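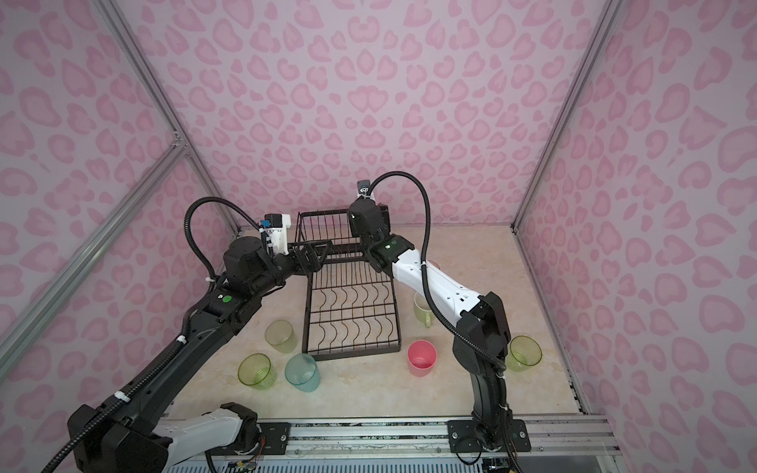
Plitotura, September

Wereck 601 two-arm kit for loading a dish rack, worth it or not?

Posted by Lindiwe Van Wyk
Tags: bench arms, kits, grippers, cups

Hi all. Trying to decide on the Wereck 601 before the trial price runs out. It's the twin arm one, both arms bolted on one aluminium rail at the front, grippers with the little wrist cameras on top. Supplier is Palex. They do a support plan as well, 18 months, and I can't work out from their page what's in it.

What I want it for is dull. Plastic cups off a table, into a wire rack, over and over. Mixed cups, some see-through, some not, one mug with a handle. Starting with an empty rack every time.

Things I'm stuck on:

Does it cope with see-through cups? Palex say "most household items" and leave it at that.

Can both arms work over the rack at once or do they have to take turns? Rack isn't very big.

The cables. There's a great loop of black corrugated stuff going up over each arm and I keep thinking it'll snag on the wires.

Is the support plan any use or do you end up on a forum anyway (hello).

No coding background but I can follow instructions. Budget is tight so would rather know the bad bits now. Thanks

Anastasia Mavromatis

Had one for 11 months, same sort of job. Quick reply, on a break.

See-through cups: hit and miss out of the box. Frosted ones fine, solid colours fine, the properly clear ones it would close short or knock over. Got a lot better after I re-did the wrist camera setup with my own cups on my own table. The setup takes up to 25 minutes and the booklet makes it sound optional. It isn't. Do it again if you move the lamp.

Both arms at once, yes, but you have to give them zones. Mine: left arm has the lower tier, right arm picks up off the table on its own side. If you let them both go for the same bit of rack they stop and wait for each other and then you have to reset. Manual covers zones on a page near the back, badly translated, read it twice.

Cups upside down on the top tier went OK for me quite early on. The lower tier with the curved dividers is the fiddly one. Cup goes in at a slant and leans on the wires, and wether it counts that as done depends on how tight you set the tolerance. I loosened mine. A leaning cup is still in the rack as far as I'm concerned.

Cables: check the zip ties before you run anything. Too tight at the wrist joint and the arm pulls against them, too loose and the loop hangs down on to the rack. Took me a few goes. Spare ties not in the box.

Mug with a handle, put it handle facing away from the gripper or leave it till last. Never got that reliable, sorry.

Support plan, I paid for it and used it twice. First time good, bloke rang back same afternoon. Second time I got sent a link to the booklet.
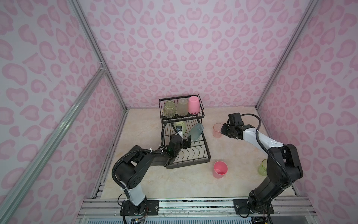
More replies

Kyriakidis

dont bother with the plan. buy a spare set of gripper jaws with the money

Also bolt the rail down properly before anything else. Mine was on clamps for the first week and every run drifted a bit, I blamed the cameras.

Lindiwe Van Wyk

Thank you both, really useful. Anastasia can you remember if the zones are saved when you switch it off? Palex's chat person said "should be". Going to ring them Monday and ask about the tolerance setting too, didn't know you could change that.

Rail: table is a solid one so bolting is fine.

Anastasia Mavromatis

Zones are saved, yes. Tolerance wasn't on mine, I had to put it back in each time I switched on. Might be fixed in the newer ones, ask. And ask them for the English manual as a file, teh printed one has a page missing (mine did).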